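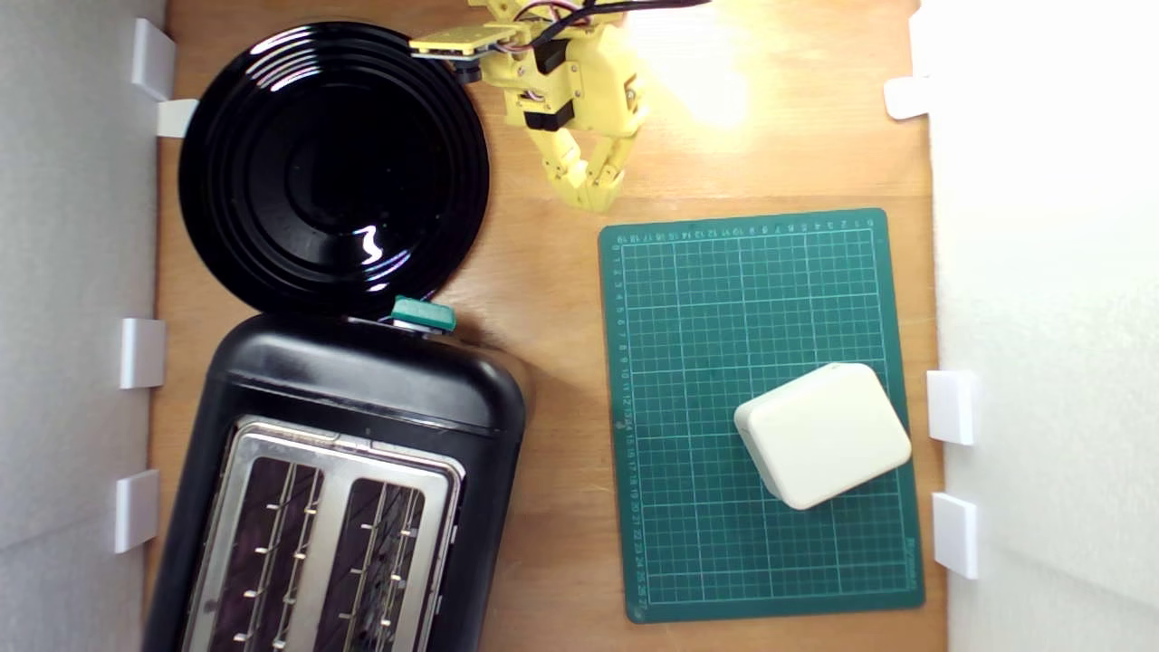 À quelle fréquence faut-il contrôler la cuisine partagée ? Une fois par mois, et toujours après une grande tablée ou une remise en route du gaz.

Accueil Nos salles Réserver Sécurité Contact

Cuisine commune Kälin : contrôle du 2 oct. 2023

Quel plaisir de retrouver une cuisine aussi bien tenue ! Commentaires à la suite de chaque point.

1. Extincteur : accessible, plombé, étiquette lisible. OK. Le nouveau support est parfait, on l'attrape sans se baisser.

2. Couverture antifeu : en place à gauche de la porte. OK.

3. Prises du plan de travail : 13 testées, 2 à refixer (côté évier). Pas de multiprise en cascade, bravo !

4. Petits appareils : cordons et fiches contrôlés un par un. Vider les tiroirs à miettes, débrancher avant nettoyage, jamais de couteau dans les fentes.
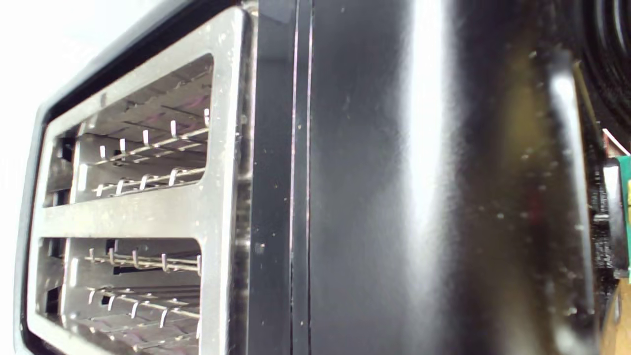

Même consigne pour la bouilloire et le gaufrier : on débranche en tirant sur la fiche, et on laisse refroidir avant de ranger.

5. Hotte Ornex : filtres dégraissés, débit très correct. Prochain démontage complet en mars.

6. Tapis Skatis devant l'évier : un coin se relève. À recoller, on s'y prend le pied (moi la première).

7. Réfrigérateur : relevés affichés, joints propres. OK, et quelle belle idée, les bacs de couleur par groupe !

8. Issue de secours : dégagée, bloc lumineux testé. Passage libre mesuré devant la porte : 51 cm de trop peu côté chariot, à déplacer ce soir.

Reste à faire : points 3, 6 et 8. Fiche à remettre dans le classeur rouge, près du tableau électrique.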